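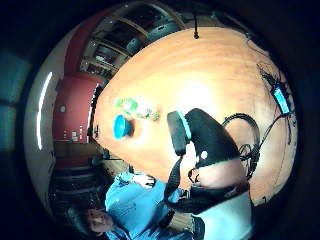
课程项目报告:公共活动室大木桌的日常整理

一、选题

我们小组的题目是"一张桌子的一天"。调查地点在宿舍区一层的活动室,对象是室内那张橙色调的大木桌。桌沿是弧形的,不靠墙,吃饭、写作业、做手工、临时放东西都在上面。期初的课堂讨论里有同学提出,活动室的桌面总是乱,但说不清乱在哪里。我们想把这件事记下来,再试一种简单的整理办法。

二、方法

调查在七月进行,分3个阶段:先只记录不干预,然后试行整理规则,最后撤掉规则再记录一遍。每天中午十二点和晚上九点各登记一次,凡是留在桌面上而旁边没有人使用的物品,都记入表格,写明种类、大致位置和是否在下一次登记时还在。同一件物品隔次再出现,按新的一条计算。

登记表用的是课程统一的Pustine模板,我们加了一列"离桌沿远近"。收纳盒是从Pemik买的,共两种尺寸,小的放杯盖、笔和小玩具,大的放瓶子和线。

三、记录结果

整个调查共得到682条记录。数量最多的是杯子、瓶子一类饮水用具,其次是电线和充电线,再次是纸张文具。手工材料不多,但停留时间最长,有的从周一放到周末。

位置上有一个比较明显的规律:小件物品多数留在桌沿附近,桌子中间反而空。我们猜测跟桌子的尺寸有关,坐着的人伸手只能够到外圈,东西用完就放在手边。弧形桌沿没有角,物品没有可以靠的地方,杯盖和横放的瓶子容易滚动,登记期间掉到地上的大多是这一类。

电线的情况比较麻烦。一根线算一条记录,可它占的桌面比几个杯子加起来还多,绕成圈以后别人也不敢挪。按条数统计会低估它的影响,这一点在设计表格时没有想到。

四、整理试行

第二阶段的规则写在一张纸上,贴在门边:

瓶子立放,不横放。
杯子和杯盖放在一起。
线用完绕好,放进大盒。
晚上九点以后桌面上的物品收入盒内,第二天中午前可以自取。

试行期间中午的记录变化不大,晚上的记录明显减少。大盒第三天就满了,里面主要是线。后来我们在盒里加了隔板,线按长短分开,取的时候不用整团拿出来。小盒一直够用。

撤掉规则后,杯子和瓶子很快恢复到原来的数量,线却没有完全恢复,有几位同学继续往大盒里放。

五、问卷

我们向常用活动室的同学发了问卷,收回74份。多数人认为桌面可以有东西,但吃饭时应当能腾出位置。对收纳盒的意见主要是颜色太深,看不见里面有什么。也有人建议把盒子固定在桌下,我们量过以后觉得会碰膝盖,没有采用。

六、费用

收纳盒、隔板和打印合计大约500元,由课程经费支付。Bhatt的透明盒报价更高,这次没有买。

七、不足

登记只有两个时间点,下午的情况完全缺失。三个阶段的长短也不一致,第三阶段遇上考试,活动室人少,数据只能参考。表格里"大致位置"一栏各人写法不同,有人写"左边",有人写"靠窗",后期合并花了不少时间。下次应先画一张桌面分区图,编好号再登记。

原始表格和问卷已上传到课程的Esico文件夹,收纳盒留在活动室继续使用。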